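# How many mouse demos is enough? (hand-held gripper, tabletop pick and place)

**saltbush_servo** — 8/25/25

We're collecting for a small imitation policy at our Karkcombe site. Task is "pick up the mouse, put it down beside the pad". I've got 178 clean episodes and my lead wants 800 before we train anything. My wrist wants 200. Has anyone plotted success against episode count for something this dull?

**Tririk_tragic**

Train at 178. Train tonight. You'll learn more from watching it miss than from another week of shuffling a mouse about like a bored accountant.

**gumleaf_grip**

Disagree. We trained early on a cup task in July and spent a fortnight diagnosing a "perception problem" that was simply not enough cups. 600 was where ours stopped embarrassing us. Also, what does your background look like? If it's a bare bench, 800 of those is one episode photocopied.

**saltbush_servo**

Not bare. It's a library-ish room, and I leave the books and plants where they are. Typical grasp below, magenta fingers on either side of the shell.
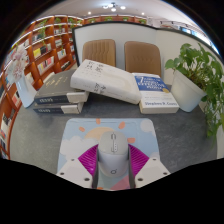
## Replies after the photo

**gumleaf_grip**

Right, that's a decent amount of clutter. My worry is the mouse pad. Pale grey mouse, sky-blue pad, big cheerful sun right behind it. Your policy is going to learn "go to the sunrise" and you'll be none the wiser until somebody swaps the pad.

**Tririk_tragic**

Icarus, but with a scroll wheel.

**saltbush_servo**

I was rather fond of the sun. Fine. How many pads?

**gumleaf_grip**

Three or four, plus a block with no pad at all. And rotate the mouse. If the buttons point at the far side of the table in every episode, it will only ever know that one mouse.

**oltico_lurker**

Going to be unpopular: leave the orientation alone for now. We mixed everything from day one at Oltico and couldn't tell which variation was hurting us. Get the boring version working, then vary one thing per batch. Label the batches properly too. Ours were called "new", "new2" and "newer".

**gumleaf_grip**

That's how you end up with a boring version that works and a deadline.

**oltico_lurker**

I've had worse outcomes than a thing that works.

**Tririk_tragic**

Is one of those books the *7 Habits* bloke? Covey? Begin with the end effector in mind.

**saltbush_servo**

It is, and no, I haven't read it. It has been in more training data than I have.

Back on topic — does grip placement need to be consistent? I've been squeezing it on the sides every time, but a few of my early ones are closer to the back end.

**oltico_lurker**

Keep the early ones if the lift was stable. Bin any where you fumbled and re-grabbed, unless you want it to learn fumbling. The Fairweather set we inherited had heaps of those and the arm picked up a lovely nervous twitch.

**gumleaf_grip**

On that we agree. Though I'd keep a handful of recoveries in their own folder.

**saltbush_servo**

OK. Going to train on the 178 tonight to keep Tririk_tragic quiet, then do a block on a plain pad, then start rotating. Will post the curves, however ugly.

**Tririk_tragic**

Swap the pad before you test it. I've got a coffee riding on the sunrise.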